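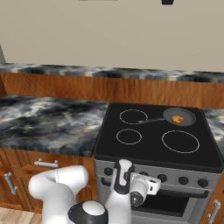
オレセロ（Ollesero）の町の北側にあるサーキダンス団地（Sarkidance）で、古い給水管を新しくする工事が9月に始まる。対象は121戸で、各住戸の台所、洗面所、浴室につながる管をすべて取り替える。団地の中の道路の下を通る太い管も同時に新しくなり、その長さは合わせて1,678メートルである。工事は町の水道課が発注し、配管会社のピンディア（Pindia）が請け負う。

サーキダンス団地では、数年前から水の出方について住民の相談が続いていた。朝、多くの家で同時に水を使う時間になると、上の階では蛇口を全部開けても細い水しか出ない。しばらく家を留守にした後に、赤い色の水が出たという連絡もあった。水道課が昨年の冬に管の一部を切り取って調べたところ、内側にさびが厚く付いていて、水の通る穴が元の半分より小さくなっている所が見つかった。水質の検査では飲み水の基準を満たしていたが、課は部分的な修理を続けるよりも、全体を取り替えるほうが長い目で見て費用が少ないと判断した。

新しい管は樹脂でできたもので、さびることがない。今までの鉄の管に比べて軽く、曲げて通すこともできるので、壁を大きく壊さずに済む住戸が多いという。ただし、台所の流しの後ろに管が埋まっている型の住戸では、下の棚の背板を一度外す必要がある。外した板は作業の最後に元の位置に戻す。古くなって割れた場合は、同じ厚さの板を町の負担で用意する。

工事の順番は、団地の入口に近い棟から始まり、マグラス通り（McGrath）に面した棟が最後になる。一つの住戸の中の作業は原則として二日間である。一日目に新しい管を通し、二日目に古い管から切り替えて、水漏れがないかを確認する。二日目は午前10時から夕方まで、その住戸では水が使えない。同じ縦の列にある上下の住戸も、切り替えの時には一時的に水が止まる。止まる時間は前の週に各戸の郵便受けに紙で知らせ、階段の掲示板にも同じものを張る。

作業員が家の中に入るため、住民は流しの下と洗面台の下にある物を前の日までに出しておくことが求められる。鍋や洗剤のほかに、米や調味料を長く置いている家も多いので、早めに片付けを始めてほしいと水道課は話している。高齢の人や、けがなどで重い物を動かせない人には、ピンディアの作業員が当日の朝に手伝う。希望する場合は、申込書の下の欄に印を付けて出せばよい。申込書は団地の集会室と、町役場の一階の窓口に置いてある。

住民向けの説明会は8月中に二回開かれる。一回目は昼、二回目は仕事を持つ人のために夜に行う。内容は同じで、どちらに出てもよい。会場の集会室には、新しい管と古い管を短く切ったものが並べられ、手に取って比べることができる。7月に開かれた最初の説明会では、費用についての質問が多かった。住戸の中の管の取り替えには住民の負担がない。しかし、この機会に蛇口や流しを新しいものに替えたい場合、その品物の代金と取り付けの代金は各自が払うことになる。水道課によると、すでに蛇口の交換を申し込んだ家もあり、台所で使う首の長い型を選ぶ人が多いそうだ。

会場では、台所を自分で改装した住戸の扱いについても質問が出た。団地の中には、前に住んでいた人が流しの場所を動かしたり、調理台を石のものに替えたりした部屋がある。このような部屋では、町が持っている図面と実際の管の位置が合わないことがある。ピンディアは工事の前に一戸ずつ訪ね、壁の中の管の位置を器具で調べる。調査は一戸につき三十分ほどで終わり、この時には水は止まらない。石の調理台は重く、一度外すと割れる恐れがあるため、できるだけ動かさず、下の棚の側から作業をする方針である。どうしても外さなければならない時は、先に住民と話し合い、書面で同意を得てから行う。

道路の下の工事は、住戸の中の工事より少し遅れて始まる。マグラス通りから団地に入る道は幅が狭く、掘っている間は車が一台ずつしか通れない。朝の通学の時間には掘る作業をせず、鉄の板を置いて道を開ける。ごみの収集車は今までと同じ時間に来るが、置き場の一つは工事の間、自転車置き場の隣に移る。団地の前のバス停の位置は変わらない。

通り沿いの店にも影響がある。角のパン屋は、給水管の切り替えの日に店を休むことを決め、前の日に多めに焼いて売る予定である。隣の理髪店は、午前だけ開ける。町は店に対し、水が止まる日を遅くとも二週間前に伝えることを約束した。工事によって休んだ日の売り上げの補償については、制度がまだなく、店の側は引き続き話し合いを求めている。

工事の間、集会室の前に仮の水飲み場と給水用の蛇口が置かれる。水が止まっている住戸の人は、そこから自由に水をくむことができる。容器は貸し出しもするが、数に限りがあるので、できれば家にあるものを使ってほしいという。階段を上って水を運ぶのが難しい人には、作業員が玄関まで届ける。集会室の手洗いも、工事のある日は夕方まで使える。

切り替えの後、最初に蛇口を開けると、空気が混じって白く見える水が出ることがある。しばらく流せば透明になる。赤い水が続く時や、流しの下の床がぬれている時は、すぐに蛇口を閉めて、階段に張られた紙にある番号に電話をする。夜の間の連絡は、ピンディアの当番の人が受ける。洗濯は、水が透明になったことを確かめてから始めたほうがよい。

工事がすべて終わるのは来年の春の見込みである。その後、水道課は各棟の一番上の階で水の勢いを測り、結果を町の広報紙に載せる。オレセロでは、川の向こう側の住宅地にも同じ時期に作られた鉄の管が残っており、町はサーキダンス団地での費用と日数を見てから、次に取り替える場所を決める。説明会の申し込みは必要がなく、小さい子どもを連れて来てもよい。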